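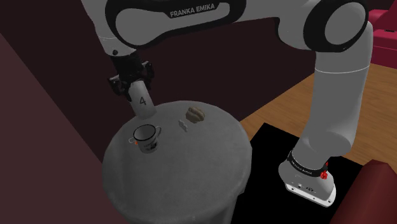
1. What the project was about

Our group looked at how audiences react to a slow thriller when they see it with other people, compared with seeing it alone at home. The film we used was Lavar, a feature of 1021 shots by our own count, set almost entirely in a river ferry office. It was directed by Salma Benkirane and has very little music. We chose it for that reason. Most of us had not seen it before the module started.

The group members were Nneka Okeke, Kvido Holub, Nabila Zerouali and Sanaa Ashour. Nneka ran the screening, Kvido did the shot count and the timings, and Nabila and Sanaa handled the questionnaires and wrote most of section 4.

2. The film in short

A ticket clerk finds that one passenger has bought a crossing every night under a different name. She tells her manager, who does not want to know. The first hour is mainly her watching the queue and checking the ledger. The last part takes place on the boat, with two long takes and hardly any dialogue. Reviews we read were split on the ending. Some thought it was cheap to leave the passenger's reason unexplained.

3. Method

We held one screening in the Skuditz, the small film room on the ground floor, on a Saturday in May at 6 pm. There were 20 people in the audience, all students. Another group of the same size watched the film at home in their own time and were asked not to pause it.

Both groups filled in the same form straight after the film. It asked for a score out of 5, the moment they felt most tense, any moment they were bored, and what they thought the ending meant. Kvido then matched the moments to his shot list.

The home group's forms came back over about 5 days, so a few were probably not filled in straight away. We kept them in.

4. Results

The group in the room gave higher scores. They nearly all picked the same tense moment, when the clerk reads the name on the last ticket and the shutter comes down behind her. Several wrote that the whole room went quiet, or that they heard somebody breathe in.

At home the answers were spread out much more. Some people named the ledger scene, some the boat, and a few left the box blank. Boredom was reported by both groups, mostly in the first hour, but the home group was harsher. One person wrote "I kept checking how long was left".

On the ending there was no clear difference. Both groups had people who thought the passenger was the clerk's father and people who thought he was nobody in particular. Nabila expected the room group to agree more after hearing others react, and they didn't.

5. Problems

Two people at home admitted to pausing. The sound in the Skuditz was low for the first reel and Nneka had to turn it up, which may have affected the early boredom answers. We also did not ask who had seen other films by Benkirane, and should have.

6. Sources used

Screening notes by Nneka Okeke
Shot list by Kvido Holub
Programme booklet for Lavar, published by Werketura
Questionnaires from both groups, kept by Sanaa Ashour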